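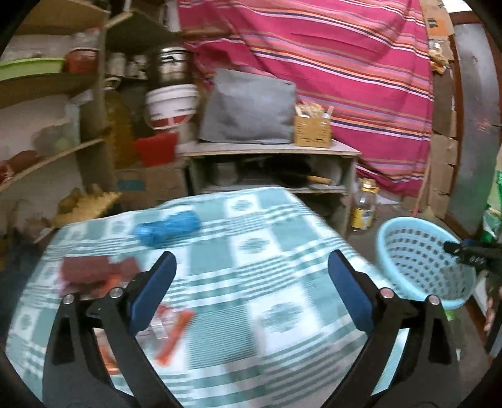 Cuaderno de taller, diciembre, 16:40

Sigo con el inventario de figuras del lote Arnmont. Son 349 piezas de juguete de construcción, casi todas de la serie Kusis antigua, la de cabeza sin impresión por detrás. Hoy quedan fichados los torsos; las piernas, mañana.

Criterio para la columna "género": anoto solo lo impreso en la cara (pestañas, labios, barba). El peinado no cuenta, es intercambiable y en este lote viene mezclado. Si la cara es la neutra de dos puntos y una línea, va como N. En la ficha anterior alguien había puesto M a todas las neutras y la proporción salía falseada. Corregidas 90 entradas.

Torsos con contorno de cintura impreso: campo aparte, T2. No lo fusiono con el de la cara hasta decidir qué hacemos con las combinaciones dudosas.

Limpieza: agua a temperatura ambiente y jabón neutro, 5 minutos, sin frotar la impresión. Las cabezas Tosh pierden tinta en las cejas con muy poco roce; apartarlas y pasar solo pincel seco. Secado boca abajo sobre rejilla. Nada de secador, que ya se deformó un brazo en la tanda de octubre.

Fotografía de fichas: 300 ppp, fondo gris, frente y dorso. Repetir las del cajón C, salieron con dominante verde.

Pendiente:
- Pedir a Hiltent el catálogo de recambios. El que tenemos no incluye las faldas inclinadas y no puedo datar las siete que hay.
- Dos figuras de enfermera con el mismo torso y distinta cara. Comprobar si es variante de molde o sustitución posterior. Mirar la marca interior del cuello.
- Renombrar la hoja de cálculo, hay dos con el mismo título y la buena es la que tiene la columna T2.

Bolsas con cierre: quedan pocas de las pequeñas.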